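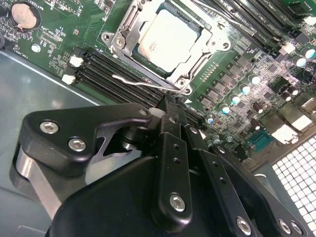 Who can take part in the Old Computers at Home study?
Anyone aged 18 or over who lives in Dundley or Evesley and has at least one computer in the house that is no longer used.

Call for participants: Old Computers at Home

We are looking for households to join a study of what people do with computers once they have stopped using them. The study is run by Nida, a small research office in Dundley, and paid for by the Polák Fund. Recruitment is open until the end of May.

Many homes have an old desktop or laptop in a cupboard, a loft or a garage. Some are kept for the photos on them. Others are waiting for a repair, or for a trip to the tip that never gets made. We want to find out how long machines stay in the house, who decides what happens to them and what makes it hard to pass them on.

Last year we sent a short postal survey to addresses in both towns and had 1,676 replies. The survey told us how common it is to keep an old computer, but it didn't leave much room for people to say why. This second stage is smaller and will be done by interview. We have places for 57 households.

What you will be asked to do

There are two interviews, one at the start and one six months later. Each lasts up to an hour. We can come to your home or you can come to our office on the ground floor of the Evesley Road building in Dundley. Evening times are available up to 8pm.

At the first interview we will ask about the computers you have owned, where they are now and what was on them. If you are happy to show us where the old ones are kept, we would like to see, but you can say no and still take part. We won't switch anything on, open it up or look at your files.

Between the interviews we ask you to keep a simple record. Write a line or two whenever you move an old computer, talk about getting rid of it, look for something on it, or take a part out of it. A paper booklet and a prepaid envelope are provided. You can send your notes by email if you prefer. Blank pages are fine, and you don't have to get rid of anything to take part.

Who we would like to hear from

Desktops, laptops and machines that someone in the house built from parts all count. So do computers that are in pieces. Tablets and phones don't count for this study, and nor do computers that belong to an employer.

You do not need to know anything about computers. We have already heard from a good number of people who do their own repairs, so we would particularly like to hear from households where nobody does. We are also short of people in rented flats and people living on their own.

Payment

Each household receives £32 after each interview, by bank transfer or as a shopping voucher. Bus fares to our office are paid back on the day if you bring the ticket.

Your information

Interviews are recorded as sound only and typed up by our own staff. Names and addresses are stored separately from the interviews and deleted when the study ends. You can leave at any point without giving a reason, and you keep any payment you have already had.

How to apply

Ask for a form at the desk in Dundley Library or Evesley Library, or collect one from our office between 9.30am and 4pm. Only one form is needed per household, and it should be filled in by the person who would be interviewed. Please tell us on the form if you need step-free access or an interpreter.

We will reply to every form, including those we can't offer a place. First interviews begin in June.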